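Re-running the Mornemine kitchen eval, quick notes. Get the 3,000 demos unpacked first, then fix the seed to 294. Same seed for every run or the numbers dont compare. 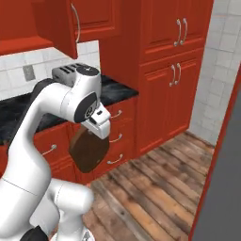
*Issue 5*

1. Start with the grasp split. Gripper holding an object = one segment, label it by hand.
2. Train the baseline, no augmentation. Stop at step 1,467.
3. Cabinet split next, same red kitchen. Seperate config, don't reuse the first.

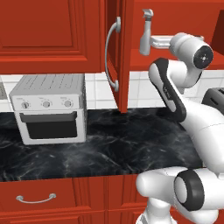 **Can I merge the two splits?**
Only after both baselines are logged.

Stuck? Ask Lucinda Dunleavy, not on Sunday.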